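Ticket 3089 -- Crack in the slab, Condness yard
Opened by: Macarena Huenchumán
Date: 2024-06-25
Status: open

Hi Þórey, me again about the concrete! I went out to look at the crack you asked about (the one Gatti sealed last October) and I'm not keen on it. It's thin, but I could follow it without bending down, and the sealant has come away in flakes -- I swept up a little pile.
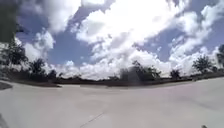
Yard slab, looking towards the trees. Crack at bottom centre.

Tried so far: brushed it out, poured 2 litres of water along it and waited. Most of it drained off, which I didn't like much. I've rung Festex for a price on a flexible filler and they want the length, so I'll take the long tape out tomorrow. Could you dig out the old Gatti invoice for me?

Macarena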